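Tabletop (furniture)

From Grinell Open Reference, household section

A tabletop is the flat upper part of a table, the part things get put on. Usually made separately from the legs or base and joined on later. Word also used loosely for games, cooking gear and printers small enough to sit on one. This article covers the furniture part only.

Shapes

Rectangular most common by far. Round and oval next, square for small kitchens and cafes. Odd shapes (kidney, boat, half-moon) come and go with fashion. Corners may be left sharp, eased with sandpaper, or cut to a full radius. Round tops seat more people for the floor space they use but waste material in cutting, so they tend to cost more.

Materials

Solid wood: maple, oak, beech, pine, walnut. Boards glued edge to edge to make up the width. Pine dents easily. Beech is pale with a pinkish cast, esp. if steamed, and moves a lot with humidity.

Veneered board: thin sheet of real wood over a cheaper core. Stable, flat, light. Can't be sanded many times.

Laminate: printed paper and resin pressed onto a core. Wipes clean. Chips at the edges, and repair is hard.

Stone, glass, metal: heavy or cold or both. Glass tops need to be toughened for home use.
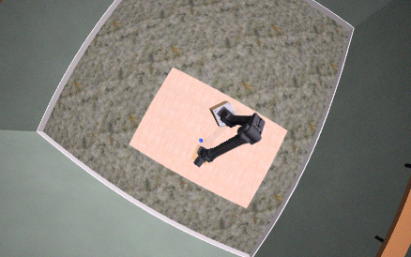

Wood movement

Wood swells and shrinks across the grain, hardly at all along it. A solid top 40 inches wide will change width noticably between a damp summer and a heated winter. Screwed down tight it will split or cup. Common fixes are slotted screw holes, wooden buttons running in a groove, and figure-eight metal clips. Breadboard ends (a strip across each end of the top, grain at right angles) hold it flat but must be fixed only in the middle.

Thickness

Thin tops look light and sag over long spans. Thick tops look solid and are a pain to move. A bevel cut along the underside makes a thick top look thinner. The reverse trick is a strip glued under the edge to make a thin one look heavy. Makers call this a built-up edge or a drop edge, depending on region.

Finishes

Oil soaks in, easy to patch, needs redoing. Wax looks nice, stops almost nothing. Varnish and polyurethane sit on top as a film, resist spills, show scratches. Lacquer dries fast, mostly sprayed. Soap finish is traditional on pale woods in northern Europe and keeps them from yellowing as much. Two thin coats generally beat one thick one. Finish the underside too or the board takes up moisture unevenly and bows.

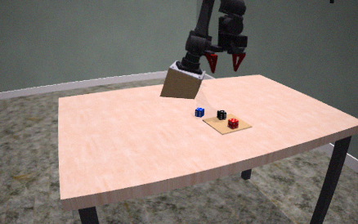 Entry by: Stornico (contributor, furniture and interiors)
Last revised: September

Flernach pattern

Regional type, named for the town of Flernach. Rectangular top with 2 battens underneath, let into sliding dovetails with no glue. Legs angled outward and wedged into the battens. Comes apart for moving. The Pakzad workshop revived it in 2000 in a smaller version, 39 inches long, for apartments. Older examples often have one side worn hollow where people sat.

Care

Wipe spills soon. Coasters, trivets. White rings are moisture in the finish and sometimes fade by themselves, black rings are deeper and need sanding or a bleach made for wood. Keep away from radiators. Don't drag things accross it.

See also: Trestle table, Drop-leaf table, Workbench, Veneer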